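Chapter 6
Bins, Totes and Trays

Most goods in a warehouse spend more time in a container than on a shelf by themselves. A part may arrive in a carton, but before it is picked, counted or sent on, it is usually moved into a plastic bin.

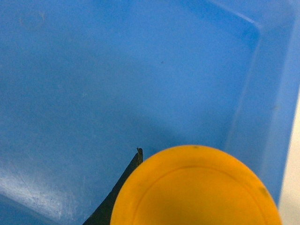 The container is easy to overlook when a storage area is planned. Shelving gets measured and priced, and the bins are ordered at the end from whatever the supplier has in stock. Vilja Laitinen, who laid out the parts store at Nieminen, worked the other way. She chose one bin first and set the shelf heights to fit it. The store opened with 522 bins in a single size and held 2,000 different parts, with dividers used for the smaller ones.

This chapter covers the choice, labeling and care of plastic bins. Section 6.1 deals with size and shape. Rounded inside corners are easier to wipe out than square ones, but they take away a little usable floor space, and a flat box that measures the same as the bin on paper may not sit level at the bottom. Section 6.2 covers color. Some companies give each department its own color. Others, such as Drurik, buy everything in blue and rely on labels.

Section 6.3 is on wear. The floor of a bin takes the most abuse, and metal parts dragged across it leave fine scratches that turn the plastic hazy. Scratches of this kind do not weaken a bin much, but they hold dust and oil. A bin with a scuffed floor can go on holding boxed goods for years - it should not be used for loose parts that have to stay clean. Cracks are a different matter and are treated in Section 6.4, together with load limits.

Before reading on, look over the bins in your own workplace or training room. Note the sizes in use, where the labels are placed, and which bins you would take out of service.

Key terms: tote, divider, nesting, stacking rim, load limit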